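Filed under: Play & Learning Materials

3.2 Block sorting at the table

Blocks kept small on purpose. Children at the Hallgate site sorted by color first, then by bin, up to 28 pieces a session. Green was the piece most often set down alone (Fang, notes).

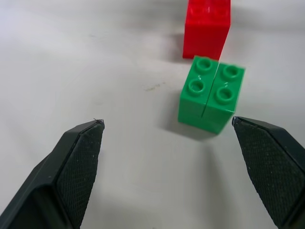
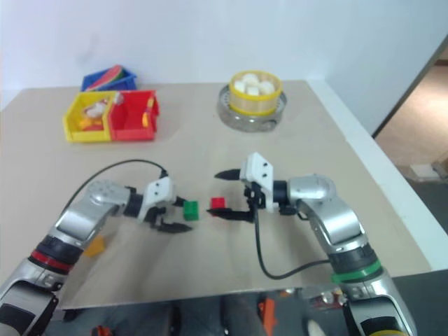
Figure 4. Toy blocks on the tabletop, green among them in both views.

Sorting by color came easy. Sorting by size did not, and teh younger group mostly skipped it. Scores in section 3.3, seperate for each age group.

We use cookies to improve your visit. Accept | Settings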